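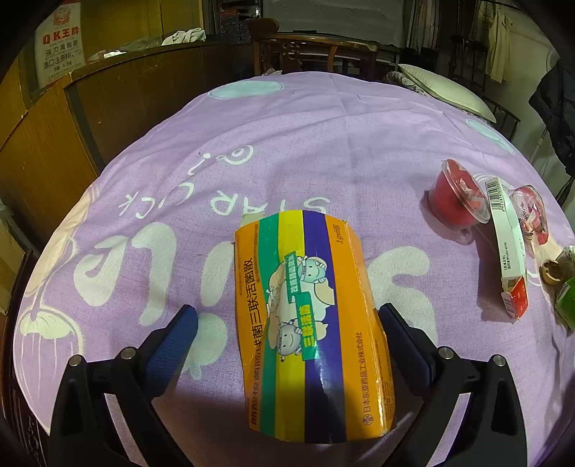 Rigoberto Quezada writes that he read three leaflets before his first pickup and still could not tell which medicines the Varkstead counter accepts. His comment is the reason this page now covers the counter as well as the firm.

About Brotier

Brotier is a medicine take-back and disposal service based in Varkstead. We collect unused and expired medicines from households, sort them by waste class, and send them for high-temperature incineration. We do not resell, donate or return any item once it has been handed over.

What we accept

Tablets, capsules, powders in sachets, creams, drops and liquids in closed bottles up to 200 ml. Foreign-language packaging is accepted. Leave the product in its original box if you have it, so that the sorter can read the name and dose. Cover or cut off the pharmacy label if it shows your name and address.

Needles, thermometers containing mercury, and pressurized inhalers are handled under a separate permit and go to the Bittencourt depot only.

How material moves

Each counter holds a locked 40-liter bin with a one-way drop slot. Full bins are sealed, weighed and logged before transport. The Bittencourt depot sorts by form, with liquids kept apart from dry goods, and stores sorted material in a caged area with a limit of 2000 kg. Cardboard and leaflets are removed at this stage and shredded.

Records are kept in Niltato, our tracking system. A Niltato entry shows bin number, seal number, gross weight and transfer times. It holds no information about the person who dropped off the material.

Household pickup

Pickup is available within the Varkstead service area for people who cannot reach a counter. The limit is 100 items per visit. Requests are taken by phone until 4 p.m. for the next route. An adult must be present to hand over the bag.

Counter hours and the depot address are listed on the Contact page.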